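# How does a robot learn to pick things up?

*By Tamara Levchenko, October 2023*

When you were a baby, you dropped your spoon many times. Slowly your hands learned how to hold it. A robot arm can also learn by trying, and this is what we study in our project, which has the name Ornia.

We do not tell the robot "this is a bowl" or "this is a wrench." We put some objects in a bin and the robot makes a guess: where should I put my fingers? Then it closes them and lifts. If something is still in the fingers, the computer writes down a 1. If the fingers are empty, it writes a 0.

One try is called a **grasp**. In our first test the robot made 2,990 grasps, and only 423 of them got a 1. That is not many! But the computer looked at all the ones and zeros and changed its way of guessing. After this we gave it 200 new tries, and it got a 1 in more than half of them.

The zeros are useful too - they show the robot which places are bad for fingers.

Shapes make a big difference. A thin handle is easy to squeeze from two sides. A flat piece is hard, as it lies so close to the floor of the bin.
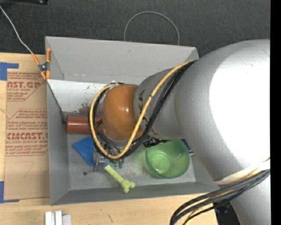
*The robot arm reaches into the bin. Can you find the green bowl and the toy wrench?*

**Try it at home:** Put a coin, a sock and a cup on the table. Pick up each one with only two fingers. Which one was the hardest? In December we will write about robots that push an object first and pick it up after.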